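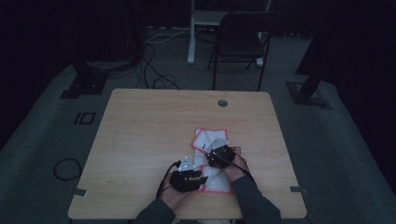
Folding tea towels for a robot to copy - a few tips

I've been showing machines how to do housework for a while now, first by driving an arm from a controller at Granström and these days with grippers on my own two hands, and I must have folded 600 tea towels by August. My own kitchen drawer is still a disgrace. Anyway, a few people on the Istia project asked for my tips, so have them!

Pick a cloth with a coloured border. A plain white one on a pale table is misery, for you and for anyone checking the recordings later, but a red edge shows up beautifully and you can tell at a glance whether your corners have met.

Iron it once before you start, then leave it alone. A few soft creases don't matter. A stiff line down the middle does, as the cloth will want to fold there whatever you had in mind.

Slow down, but don't stop. When I started I'd freeze halfway through a fold while I made up my mind, and the Esturov arm learned to freeze too (it was very good at it). If you're going to dither, do it before you pick the thing up.

Pinch a little way in from the corner. The very tip slips out of the jaws, and too far in gives you a fat bunch of cloth that won't lie flat. A thumb's width suits me.

Run your cables down the outside of the wrist and leave some slack at the elbow. I once swept a whole neat pile on to the floor with a loose one - very annoying, I'd just got it straight.

Wear plain dark sleeves, nothing floppy. Cardigan cuffs get caught in the jaws, and wool fluff in a hinge takes ages to pick out. Tweezers and a good lamp will do it.

Don't start from the same place every time. Turn the cloth round, drop it in a heap, put it down with a corner tucked under. We did some 3,000 goes on the Emum job with everything laid out perfectly square, and then it couldn't cope with a towel at a slant.

Keep your mistakes if you put them right. Picking up a flap that's gone skew and laying it again is well worth showing.

I do 5 towels, then 4 minutes off with the grippers on the table and my hands in my lap. Your thumbs will ache for the first week or so. Mine did, and a warm flannel helped.

Contact | © Tips from the Folding Table | Back to top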